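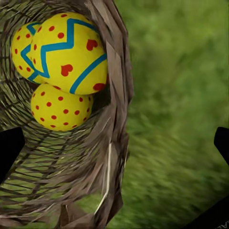

Jui-lin Chow

Forums > Student Projects > Simulation > Egg basket task, is it worth it?

Search this forum Advanced

30 January 2019

Our club has been running the Easter basket scene in sim for the Costico challenge. Yellow eggs, woven basket, blurry grass behind. The writeup says we logged 500 attempts and the policy is "ready for hardware." I'm in the club and I don't buy it. Has anyone here gone from a sim grasp to a real one without starting over?

Flanedus wrote:
500 attempts of what? If the basket starts in the same pose every time you've trained a very expensive macro. We did 200 with random poses and 200 without, and only the random set was any use to us.

wysocka_k wrote:
Disagree. Fixed pose is fine for a first milestone. These are students, let them get one thing working.

Jui-lin Chow wrote:
Sure, but then call it a first milestone. The poster says "ready." Also half the wrist views are like this one:

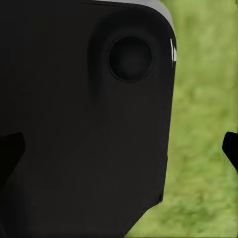

Wrist view, same scene. Mostly gripper housing and grass.

Flanedus wrote:
So what is the network learning from that? Green?

wysocka_k wrote:
It learns the fingers are there. You'd mask the housing or drop that view. One config line in Trarura.

Jui-lin Chow wrote:
I asked for that in October. The answer was that more views can't hurt.

Flanedus wrote:
They can. Also a woven rim in sim is whatever the mesh says it is. Ask what the collision shape looks like. I'd bet a smooth bowl.

wysocka_k wrote:
You'd bet that about everyone's project. Run 16 trials with that view off and post the numbers, then argue.

Jui-lin Chow wrote:
Fine. Will post both sets, good or bad.

Tagged: grasping, sim to real, school clubs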